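Skulla -- questions from readers

What is Skulla?
Skulla is a comic in 3 volumes, written by Catinca Ghiță and drawn by Védís Ásgeirsdóttir. It follows a young ferryman's daughter in the flooded town of Merkdale.

Do I need to read Matei first?
No. Matei is set in the same town, but 90 years earlier.
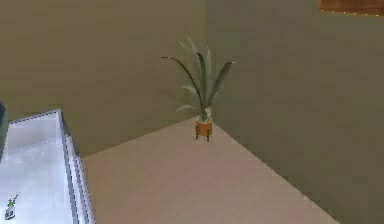

How long is each volume?
Every volume has 16 short chapters. The last one is a little longer, and it has sketches at the back.

When does volume three come out?
Batix will publish it in February -- first on paper, later as an e-book.

Share (33)

3 comments

oldinkpot: Is the ferry map in every volume?
marrow_t: Only in the first one, I think.
Pelle: I liked Matei more, but the drawing is better here.

Related
Matei: where to start
Colouring Merkdale by hand
New from Batix this spring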